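23 December 2025

Day two of the can-on-coaster set. The target for the task is 1525 accepted episodes in simulation, and the count stood at 200 when I logged in this morning. Most of yesterday went to the reset logic, so the low number is no surprise.

Started the day on the coaster spawn region. The old bounds dated from June, when the arm model was still the Tresivine one with the shorter reach, and a fair share of the starts put the disc where the wrist had to fold back on itself. The planner found a path in most of those cases but the demonstrations looked terrible, with the elbow swinging out and the can tilting on the way over. I cut the region down on the far side and left the near side alone. Episodes already recorded with the old bounds stay in, tagged, and can be dropped at training time if they hurt.

Second item was the success check. It tested only the distance between can center and coaster center, which passed an episode even if the fingers were still closed on the can at the last step. The policy trained on the first batch learned to arrive and then hold on forever. The check now also wants both fingers clear of the can and the can upright within tolerance for 2 seconds of simulated time. I reran it over everything on disk. It threw out 56 episodes, nearly all of them from my own teleop sessions and very few from the scripted expert. I release too late and know it.

Lighting took the whole middle of the day. Batari's renderer gives hard shadow edges when the light is treated as a point, and the randomizer had been picking the point light every time on account of a swapped argument. Fixed so that it draws from both kinds. I kept the hard-shadow episodes. The bench in Multholm gets low sun in the afternoon and the real wrist camera sees plenty of sharp edges there, so the set should have them too. Tabletop textures are drawn per episode, can and coaster colors likewise. The coaster came up nearly the same tone as the table several times in a row, and I added a minimum contrast between the two. May regret it. The Orbán people trained without any such limit and report no trouble, but they had a fixed overhead view and we are asking the wrist camera to do most of the work.

Camera pitch is the open question. With the present mount the can fills much of the lower part of the image once it is in the hand, and on the near starts the coaster disappears behind it in the last few centimeters. Tilting the camera up a few degrees helps with that and costs us sight of the fingertips. I left it alone for now, as any change means the real mount has to be reprinted.

Checked wrist frames by eye for an hour before closing down. Object poses match the logged state in every one I opened. The gripper state channel is one step behind the images in the teleop files – the scripted files are fine – so there is an off-by-one in the recorder that I will have to fix before adding more. Left the scripted expert running overnight with the new bounds and teleop recording switched off.

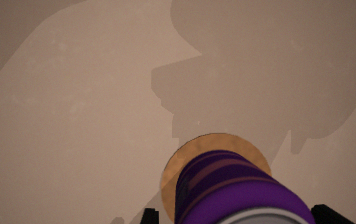
To do tomorrow: recorder offset first, then rewrite the teleop files in place, keeping a copy of the originals. Ask for more disk. Rerun the success check on the overnight batch and look at the rejects by start position, near side separately.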